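4.2 The bed as a work surface

Of all the furniture covered by the survey, the bed turned out to be the most heavily used during the day, when by rights it should have been resting. In the 16 homes we visited, clean clothes were rarely folded on anything sold for the purpose. The Zovby folding table, which two families owned, was in one case holding up a rice cooker and in the other was folded itself, behind a door. The bed got the work. It is the right size, it sits at a forgiving height, and it can't be put away.

We follow Mészáros and Srisuk in calling this use "parking", a word they chose after a longer one was turned down by a reviewer. A garment is parked when it has left the line or the drawer and has not yet reached a person or a shelf. Parking may last a few minutes. In one household the diary sheets show the same cardigan parked for 2 weeks, moved to a chair each night and returned each morning with what we can only call courtesy.

The summer mat matters more to all this than we had expected. Most of our visits fell in July, when many beds had been stripped of their thicker covers and laid with a woven mat. For sleeping, the mat is there to be cool. For sorting clothes it has other merits, which our households were quick to point out: it is firm and lies flat, and dark clothes show up well against it. Against it is the fact that it slides about on whatever has been left underneath, and that small socks find its edges with great skill. Several people told us they folded better in summer and had never thought to ask why.

The bedding that shares the bed with the mat has its own part to play. It tends to be bright, printed and older than the mat, and it comes into view wherever the mat stops. Figure 2 gives four views from one home in the study. Readers who have been told that a made bed is a plain one may wish to look at the borders. 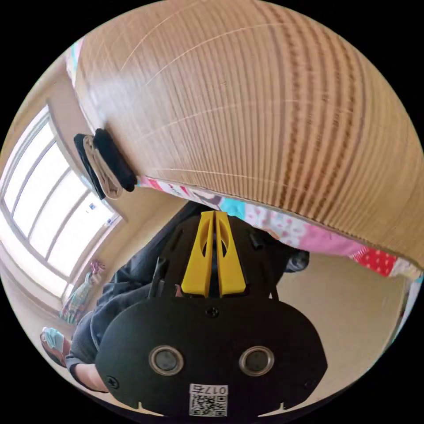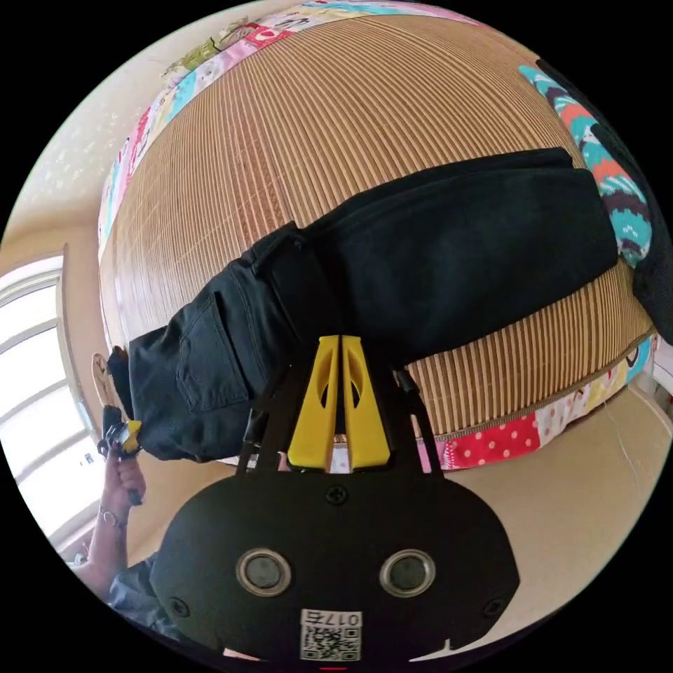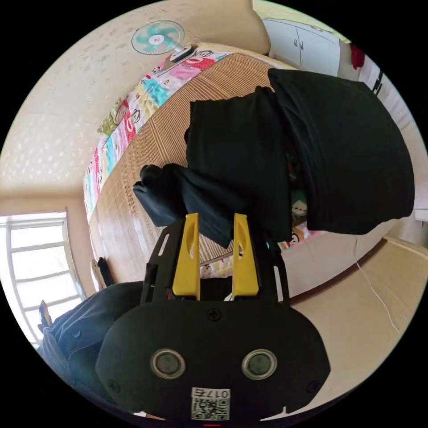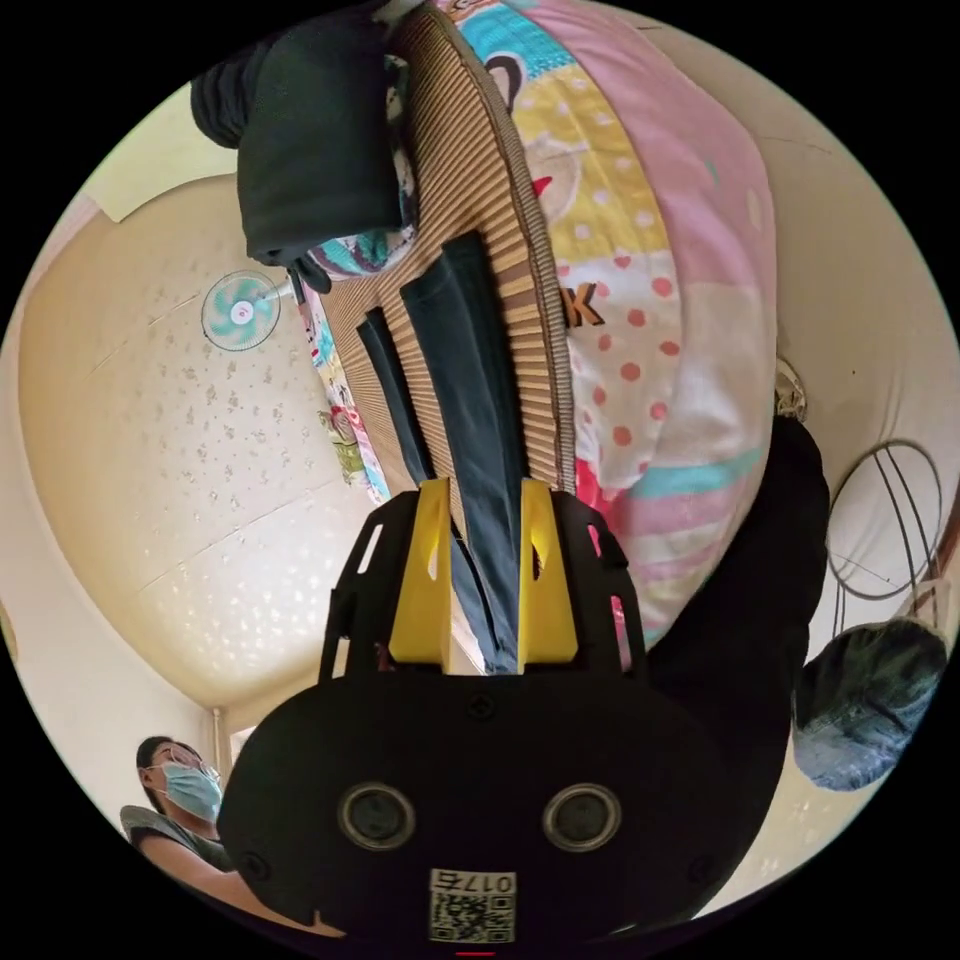
Figure 2. Parked clothes and bedding in one home. First: folded fabric in beige and black over the rim of a ridged beige surface, with patchwork below. Second: black trousers lying across the mat. Third: black garments heaped on the bed. Fourth: dark navy fabric on the mat, with a pastel quilt to the right.

Three points are worth drawing from the figure. The trousers in the second view are laid out at length, while the black garments in the third are in a heap, and our coding sheet treats these as different states. "Laid" means that the outline of the garment can be read at a glance. "Heaped" means that it would take a hand to find out where one thing ends and the next begins. The line between them caused more argument among the coders than anything else in the project, and Nilsuwan still holds that a heap is only a pile seen by somebody in a bad mood.

The second point concerns edges. Fabric hangs over the rim in the first view, and a black garment is draped over the end of the mat in the fourth. We had first coded anything over an edge as "fallen or about to be". This was unfair. In interviews, people spoke of the edge as a rail, good for long things and for things that were next in the queue, and we changed the code to "hung" before going back through the 200 stills.

The third is colour. Black and navy clothes parked together were a steady source of complaint, mostly from those who had to match socks by lamplight. The mat helps a little. The quilt, with its polka dots and cartoon monkeys, does not help at all, but it was never asked to.

Our counts cover parking by day only. Where the clothes spend the night is taken up in 4.3, which deals with chairs.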